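Teaching an arm to tidy a bathroom counter: software report
Posted in April | Student project, Zildale robotics lab course

What we set out to do

Our project is called Jelix, and it is a small planning and checking layer that sits between a task list and a robot arm. You give it a goal like "put one roll on top of another," and it breaks that goal into moves, sends them to the motion software, and looks at the camera view after every move to decide whether to keep going. We picked a bathroom vanity as our test area because it is cramped and full of everyday stuff, and because toilet paper rolls turned out to be wonderful test objects! They are light, they squash a little, and they have a hole in the top that the camera can find.

I wrote the planner and the checking code. The motion software, Sondbridge, came from last year's class, and I only changed the parts that talk to Jelix.

How the software is put together

There are three pieces. The first one finds objects in the camera view and gives each one a position on the counter. The second one (we call it Nina) picks the next move. The third one watches the move and reports back.

Nina started out as a long chain of if-statements, and I was quite proud of it for two weeks. Then we added a second roll to the task and the whole thing fell over. The old version remembered rolls by the order in which it first saw them, so if the detector listed them differently on the next look, Nina would happily plan to stack a roll on itself. The fix was to match every roll to the nearest one from the previous look and keep its label. That one change got rid of more bugs than anything else I did all term.

The plan for a stack now goes like this: look, choose a base roll, choose a roll to move, grip near the top, lift straight up, travel, lower, check, release, look again. The check before release is my favorite part. Jelix compares where the held roll is with where the base roll was, and if the two centers don't line up closely enough, it asks Sondbridge for a small sideways correction before the fingers open.

Setting up the counter

We left the usual bathroom things on the counter on purpose. The faucet and the soap bottle are marked as places the arm may not enter, with a bit of extra room on every side. The sink is trickier. Our first map treated it as flat counter, so the planner thought it was a perfectly good spot to put a roll down. I now load it as a "no placing" area that the arm can still pass over.

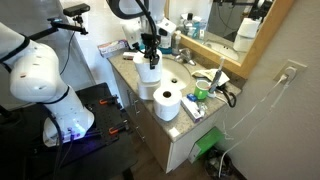
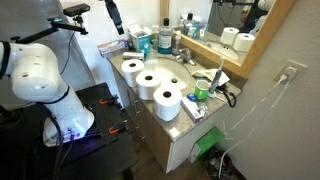
Trouble with the mirror

The mirror gave us our strangest bug. The detector found rolls in the reflection and reported them as real, somewhere behind the wall. Nina then asked for a path to them, and Sondbridge answered (quite reasonably) that there was no path. The run stopped with an error that said nothing useful, and I spent a whole evening looking in the wrong file.

Two changes solved it. Anything whose position comes out behind the wall plane is now thrown away before it gets a label. And the error message now includes the name and position of the target, so if this ever happens again it will take a minute to spot. I would add good error messages first if I did this project over.

Results

Our log for the final version has 2,279 planner steps in it, counting looks and checks as steps. Reading through it was much more fun than I expected, because you can follow Nina changing its mind when a roll is not where it was left.

The most common failure was a poor choice of grip height. With the fingers too low, they could brush the roll next door. With the fingers too high, the top edge bent and the held roll came in tilted. I ended up setting the height from the size of the detected roll, and that worked better than the fixed number we had before. The tilt check still misses small leans, mostly when the roll blocks the camera's view of the one underneath.

What I would like to do next

- Let Nina try up to 5 different base and roll pairings before giving up. Right now it tries one.
- Use finger width as a second hint that the roll is really held.
- Add the toothbrush and cup as things that can be moved, with their own grip rules.
- Save the camera view with every log line, so replaying a run doesn't mean matching up times by hand.

The code is in the course folder under the Jelix name, along with the setup notes and the counter map. Start with the notes, as the map file has to be loaded before Sondbridge is started.

Related projects
Sondbridge: a simpler way to send arm moves
Finding wall planes from one camera
Sorting socks by color, part 2
Zildale lab course: project list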